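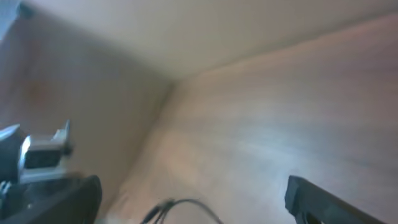

Cabinet trials at Nornamo stopped after robot arm pulls on power cables

3 February 2018

The company Nornamo has stopped part of its robot trials after an arm caught a power cable and continued to pull on it for 30 seconds before an operator pressed the emergency stop. No person was hurt. One adapter was damaged and the arm has a small crack in the cover of its wrist.

The fault happened during night work at the Nornamo test hall, where robots from the manufacturer Surka are being taught to reach into furniture and handle the cables of household devices. The work is part of a project with the name Ivura, which started last year and was planned to finish in March.

According to Atieno Mfaume, who is responsible for safety in the hall, the arm was moving back from a cabinet when a cable came between the gripper and the wrist. The software should notice when the force becomes too high, and then stop the arm by itself. In this case it did not.

"The limit was set correctly in the file, we have checked this," Mfaume said. "But after the restart in the evening the controller used an older value. It was thinking that everything is normal."

The older value permitted a pulling force of 300 newtons. For work with cables, the limit agreed in the project is 88 newtons.
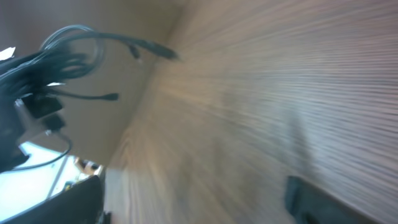
The operator on duty, Siamak Azimi, was standing outside the marked area when he heard a cracking sound. He told us that the arm did not move fast, and for this reason he did not understand at first that something was wrong.

"It was slow, like always. Then I saw that the cabinet was coming together with the arm," he said. He pressed the stop button and turned off the main power to the cell. The cabinet, which is not fixed to the floor, had moved a short distance but did not fall.

It is the third time that the Ivura project has reported a problem with cables. In the two earlier cases the arm stopped by itself, and the trials continued on the same day. Mfaume said the earlier reports did not mention the restart, so it is not known if the cause was the same.

Surka has sent a technician, Buppha Inthanon, to read the log of the controller. She expects to need 3 days for this. In the meantime, the company has asked all customers with the same controller version to compare the force limits on the screen with the limits in their own settings every time the system is started.

Inthanon did not want to say if other customers have seen the fault. "First I must see the log. If the value is lost in the restart, we can correct it quite quickly. If it is lost in another moment, it is more difficult," she said.

Until the log has been read, Nornamo will not run any task in which an arm works near cables. Tests with doors and shelves are continuing, but at lower speed and with two operators present in place of one. The cabinets in the hall will also be fixed to the floor.

Dolores Ridgeway, who manages the test hall, said the finishing date of the project will probably be moved. She added that night work with only one operator will not return, also after the fault is repaired.

"We trusted the automatic stop too much," Ridgeway said. "There must be a second person who looks only at the arm."

The damaged adapter was delivered by Mutiso, a local supplier of electrical parts. Its owner, Adhiambo Mutiso, said that the adapter had no fault before the trial and that it will be replaced without cost.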